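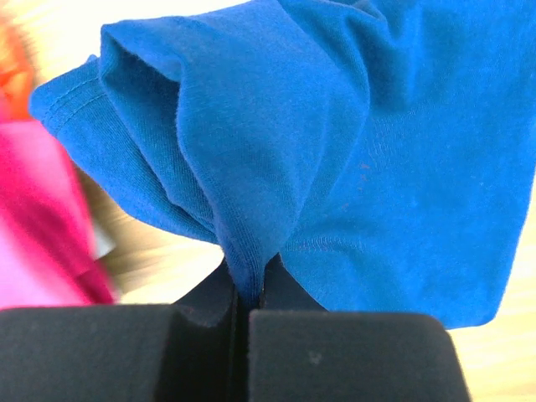 Gripper for T-shirts on a small budget, what would you buy first?
Posted by jumley_laundry, January 2021

Hi all. I help run a community clothing reuse place (sorting, folding, bagging, the lot) and we've got a grant to try a bit of automation on the folding side. After the arm itself is paid for I've got $1,553 left for everything else, meaning fingers, a wrist camera, mounts, cables and whatever table we put it on.

Mostly it'd be handling cotton tees, one at a time off a small mixed pile. Plain two-finger parallel gripper seems to be what everyone starts with, but a mate reckons I should go straight to suction or needle grippers for fabric. The Dradeo rep is also very keen to sell me their soft fingers, and they're lovely, but they'd chew through most of the money in one go. Do I need them? And is a wrist camera worth it if we've already got one looking down from above?

Cheers in advance, I've been going round in circles on this for 71 browser tabs.

Tien-fu Yu

I went through this at Bromthorpe with a very similar pile of shirts, so I'll tell you where our money went and you can do it in a better order.

Start with the parallel gripper. Chunky plain fingers are fine for a T-shirt if you pinch a fold and lift. The cloth bunches up into a little cone between the tips and hangs off it, and a tee weighs next to nothing, so you don't need much force at all. Suction was hopeless for us on knit fabric, it just pulls air through. Needles do work, but I wouldn't want them near donated clothes, and somebody has to change them.

Yes to the wrist camera! The overhead one is great for finding the pile and useless for telling you what you've grabbed. From the wrist you can see the stitching on a hem, and whether there are a couple of layers folded over each other, and that's most of the battle when you're about to fold the thing. Look for one with a short focus distance. Ours went blurry up close and we ended up buying a second one in May, which still annoys me.

Spend on: camera, a proper mount, and spare fingertips (grippy pads wear smooth quicker than you'd think). Save on: the table. A flat bit of light-coloured wood is fine, and bright clothes show up nicely against it. Watch out with white and beige shirts though, we had to throw a dark cloth down for those.

Keep $100 back for cable ties and connectors. I'm serious, you'll spend it.

gumboot_gaz

Just get the soft ones mate. Buy once, cry once.

Lo

I'd half agree with gaz, but only if you're going to do delicates later on. For tees I'd hold off. Ask Dradeo if they'll do a loan set, they did for us, and we had it for more than 2 weeks before anyone chased us up.

One thing I'd add to your budget is people time. Somebody has to stand there and put the pile back in a mess after every run, and it's dull as dishwater. We hadn't allowed for that at all and it came out of our own evenings. Also check the finger stroke before you order anything. Some of the cheaper grippers barely open, which is all right for a single tee but a pain once a hoodie sneaks into the pile.

jumley_laundry

Ta everyone, that's a huge help. Going with the plain fingers and a close-focus wrist camera, and I'll ring about the loan set. Tien-fu, if you remember which camera you bought the second time, could you send me the model?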